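Speaker notes: Planning a pick-and-sort cell, from quote to first month of use

Slide 1. Title. Leave it up while people sit down. Mention that Kerstin Kasten takes the contract questions at the end and I take the rest.

Slide 2. Scope. The talk covers one cell: a single fixed arm, a two-finger gripper, small packaged supplies sorted into bins. No mobile base, no conveyor. Anyone planning a full line should speak to Ratih Menon, who ran the Wedgate budget.

Slide 3. What the quote covers. Arm, controller, gripper, mounting plate. Read the exclusions aloud. On the Witport quote, the fingers, the sensor bracket, the frame and all cabling were listed as excluded. None of these is expensive alone. Together they delayed the order by 22 working days while the request went back through purchasing.

Slide 4. Budget lines people leave out.
Spare fingers, two sets.
Bins, bought in one batch so that the dimensions match.
Surface material. Treat it as a consumable and give it its own line.
Sample stock for trials. Ours was 2000 packets across all types, and Beril Uysal had to reorder the soft ones.
Staff time for resets. Pause here. In our plan this was zero hours. The logged figure at the end of April was 41.

Slide 5. Floor and power. Measure reach from the arm base to the far corner of the farthest bin, then add clearance for the wrist. Do the measurement before the frame is ordered — profiles cut to length do not go back. Count outlets at the table and leave two free. Ask who signs off on cable routing.

Slide 6. Choosing test items. Suppliers like to demo with rigid boxes. Bring your own stock. A flat paper pouch is a harder case: little height to grip, soft edges, and a surface that creases. Put the item's catalog number in the acceptance sheet so that the supplier cannot substitute.

Slide 7. The work at hand. Three pictures, ten seconds each.
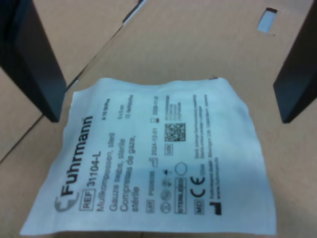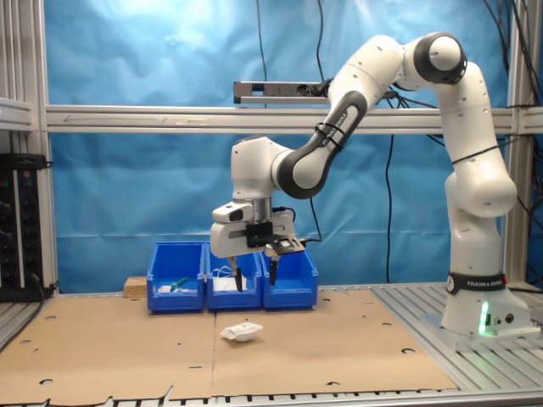
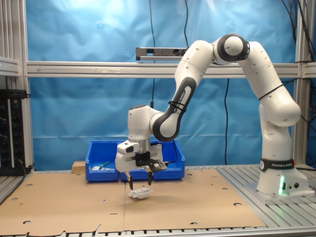 Slide 8. Acceptance terms. Write the pass rate per item type. A single average across all types hides the weak ones. Khoo accepted on an average and spent the next quarter arguing over one pouch size. Define a failed pick in writing: dropped, missed, wrong bin, or damaged packaging. Syahrul Liew's template has all four and can be sent on request.

Slide 9. Cost per month. Show the Stestska table. The line to point at is 1648, monthly, for support and consumables combined. It excludes staff time. If asked about depreciation, say that the period is set by finance and differs by site.

Slide 10. Order of work. Item list first, then reach and layout, then the quote, then the acceptance sheet. Kurniawati Simanjuntak will object that the quote should come first for sites with a fixed spending window. She is right for those sites — take the point and move on.

Slide 11. Questions. Contact details on screen. Spare copies of the acceptance template are in the folder by the door.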